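Flundness can't buy a hit

22 January 2019

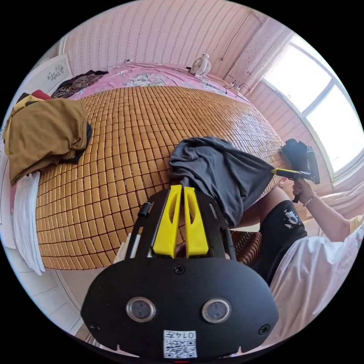

Four losses on the spin now, and the winter league table is starting to look grim for Flundness. No runs after the third inning again. Bats gone cold, all of them, top of the order to the bottom. The coaches say be patient, and fair enough, but patience is easier when you're winning. At this level a season can turn on a gap as narrow as the one between two yellow fingers standing side by side, and just now every ball Flundness hit goes straight at a glove. Hard liners, some of them. Still out.

Jerus had no such trouble. Six in the first, game over really, and their bullpen barely had to stretch. They've scored 174 runs since the opener and play like a side that expects more. Quick hands, loud dugout, no fuss.

A crowd of 1,476 came through the gates for it. Good number for a cold night. By the eighth it had thinned badly – you could hear the infielders calling for the ball from the back row.

The Miettinen game before that was closer. Should of been a win. Bases loaded, one out, then a double play on the first pitch and that was that. Only 942 in to see it, which is the lowest gate since July.

So what now? Shuffle the order, probably. Move the left-handers up. Bunt more, if anyone remembers how. The pitching has been decent, better than the results, and the starters must be sick of losing 3-1.

Bestska next, away, long coach trip, small ground with a short fence in right. Could be just what these hitters need. Could also be a very long afternon for the outfield.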